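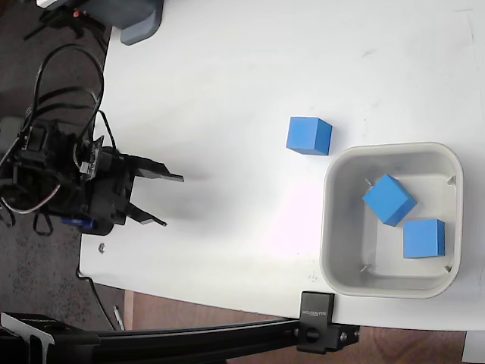 By the middle of her second week at Folwood, Mercedes Yupanqui had started dreaming in blue cubes. In the dreams they went into the bin on the first try, so she knew she was asleep.

Her job title is demonstration lead. Her job is to make a small robot arm pick up a block and put it in a tray, over and over, so that a learning system can study the recordings and someday do the same thing without her. So far she has 1139 attempts on disk. Of those, 646 are considered good enough to learn from. The rest are in a folder called "misc," a kindness on the part of Marlene Heitmann, who runs the project and named the folder.

"I wanted to be in film," Yupanqui told me, resetting the cubes. "I suppose this is film."

There is an art to it, or at least a set of superstitions. Start the cubes in the same spot every time and the model learns the spot and ignores the cube. Scatter them too wildly and it learns to wave at the table. Push two together and you get a whole new category of trouble, because fingers that can close on one cube have a way of shoving its neighbor somewhere inconvenient.
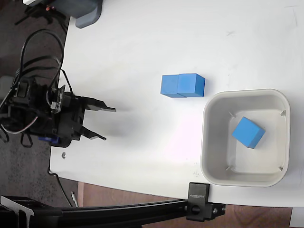 Heitmann wants 70 recordings of every starting layout, and there are 14 layouts on her list, with a fifteenth penciled in and then erased hard enough to tear the paper. She also wants some clumsiness left in. A model raised on flawless demonstrations has no idea what to do after a fumble, she says, and it will fumble.

Yupanqui was happy to hear it. She has offered to supply as much clumsiness as the project can store, especially after lunch.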